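Pinça manual Skovum P2 – kit de recolha para tarefas de mesa

Ref. P2-M, versão com dedos pretos e almofadas azuis texturadas. Em stock. Envio de Gajewski em 23 horas úteis se a encomenda entrar até às 16h00.

Para quem: equipas que gravam demonstrações à mão e depois treinam o braço. Arrumar, embalar, separar artigos de mercearia. Não é para peças metálicas pesadas, para isso ver a Brerow, outra página.

O que vem na mala
Pinça montada, dois dedos
Um par de almofadas de reserva (azuis, iguais às montadas)
Chave para os parafusos dos dedos
Cabo de carga e cabo de dados, 60 cm cada, curtos, sim, há extensão à parte
Folha de calibração impressa. Não dobrar!
Mala rígida

O que NÃO vem: tablet, suporte de mesa, software de treino. A licença do visualizador Worurden pede-se à parte, formulário no fundo da loja.

Pega e gatilho
Curso do gatilho reduzido em relação à P1. Mola mais macia, cansa menos a mão. Testámos sessões de 38 minutos seguidos sem trocar de operador, a partir daí convém parar um bocado. Canhotos: a pega é simétrica, o gatilho tambem. Luvas finas tudo bem, luvas grossas não.

Almofadas
Coladas, trocam-se em poucos minutos. Limpar com pano húmido, nada de álcool puro. Gordura de pacote de batatas fritas é o pior inimigo, se o pacote começar a escorregar limpem antes de culpar a calibração. Embalagem de plástico mole agarra-se melhor pela costura ou por uma ponta. Caixas de cartão pequenas pelo lado mais estreito.

Trabalho de mesa com snacks e caixas pequenas, toalha aos quadrados verdes e brancos:
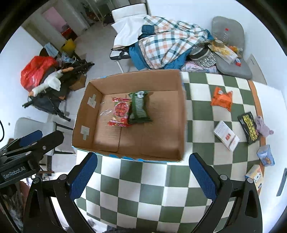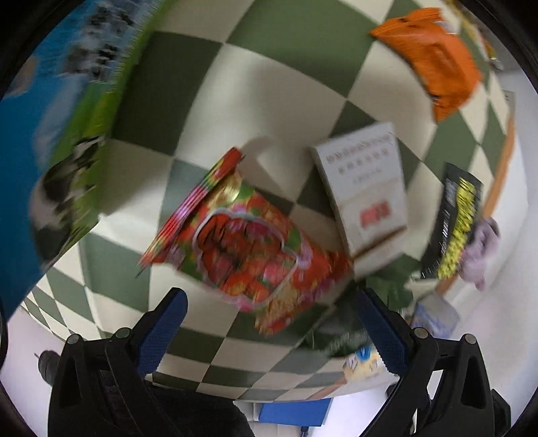 Cyprian Cieślak escreveu-nos em março que os dedos lhe servem bem para pacotes, mas que com caixas altas perde tempo a acertar o ângulo e preferia um par mais comprido. Pediu também que a mala trouxesse duas folhas de calibração e não uma. Os dedos compridos estão em preparação, ainda sem preço. A segunda folha já se pode pedir no campo de observações da encomenda, sem custo.

Montagem
Tirar da mala, carregar até a luz ficar fixa. Apertar os parafusos dos dedos com a chave, sem forçar, o alumínio por baixo marca. Abrir e fechar o gatilho umas vezes antes da primeira gravação. Folha de calibração na mesa, bem plana, seguir os passos no visualizador. Se falhar duas vezes seguidas, mudar a luz. Reflexos em película brilhante dão erro, acontece muito ao fim da tarde com janela de lado.

Bateria
60 minutos de gravação contínua com carga completa. Carrega ligada ao computador mas devagar. Não gravar enquanto carrega, o cabo puxa a mão e nota-se nos dados.

Garantia e peças
Dois anos na pinça, as almofadas são consumível e ficam de fora. Dedos, parafusos e gatilho vendem-se avulso. Reparações só com número de série, está gravado dentro da pega, lado esquerdo. Mandem na mala original sff, em caixa solta já chegaram dedos partidos.

Compatibilidade
Gravações da P1 abrem no mesmo visualizador. As almofadas da P1 não servem na P2, são mais estreitas. A mala da P1 tambem não.

Preço sob consulta, desconto a partir do quarto kit. Escolas e laboratórios: indicar na encomenda, a fatura sai diferente.
Dúvidas técnicas: Dilruba Selvanayagam. Encomendas e prazos: Bogumił Jakubowski. Resposta no próprio dia se escreverem de manhã.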